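# Light blue plates retain ring marks after washing: replace or keep in service?

Vinstead Community Help > Shared Kitchens and Dining Rooms

**Landry House Kitchen Office**
Posted June 13, 2021

This office is responsible for the shared kitchen at a residence of 19 rooms. The kitchen was supplied with 20 light blue molded plates from the Doltora line, together with cream trays on which clean dishes are placed before they are returned to the cupboard.

Residents have reported that the plates no longer appear clean. Faint rings are present on the eating surface, and the center has become paler than the remainder of the plate. The plates have been washed by hand with ordinary dish liquid and also in the dishwasher on its regular setting. Neither method has altered the rings.

We would appreciate guidance on the following points. Are the rings a residue that can be removed, or are they part of the plate? Does the paler center indicate that a plate should be withdrawn from use? Finally, is it acceptable to lay plates flat on the trays directly after washing, or should a rack be purchased? The kitchen budget for the period ending in July has 159 dollars remaining, and any purchase would need to fall within that amount.

---

**Cerau Residence Services**

Our office maintains similar dishes in eight shared kitchens and has received the same inquiry on several occasions.

Two different conditions are often confused. The first is a film left by hard water or detergent. It can usually be loosened by soaking the plate in equal parts white vinegar and warm water for a short time, followed by a full wash and rinse. The second is a feature of the plate itself, left by the mold or by wear to the finish. No cleaning product will remove it, and scouring will make it worse.

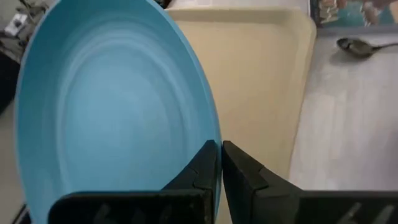
Inspection of a plate should be carried out under a strong light, with the plate held by the rim and tilted slowly. Marks that follow the shape of the dish are more likely to belong to the plate than marks that run or spot. On the light blue plate, the rings are faint and circle the middle evenly, and the surface inside the rim is smooth, so we would test one plate with vinegar before treating the entire set. If the rings remain after that test, they should be accepted as they are. The powdery tone at the center is a matter of color and does not by itself require that a plate be withdrawn.

A plate should be withdrawn when any of the following is found:

- a crack or chip, particularly at the rim
- a rough patch that can be felt with a fingertip
- a stain or odor that remains after a full wash
- blistering from heat

With respect to drying, we advise against laying wet plates flat on a tray with a raised lip. Water collects beneath the plate and has no means of draining. A rack that holds plates upright is preferable. The tray may continue to be used for carrying plates that are already dry.

---

**Building 8 Dining Room**

We had the same plates. Ours were soaked in bleach overnight, and they lost their color. We do not recommend it. Baking soda made into a paste did remove tea stains, but the rings stayed.

---

**Landry House Kitchen Office**

Thank you for the replies. One plate was tested with vinegar as described, and the rings did not change. The set will remain in service, apart from one plate that was found to have a chip. A drying rack has been requested, and a notice regarding bleach has been placed above the sink.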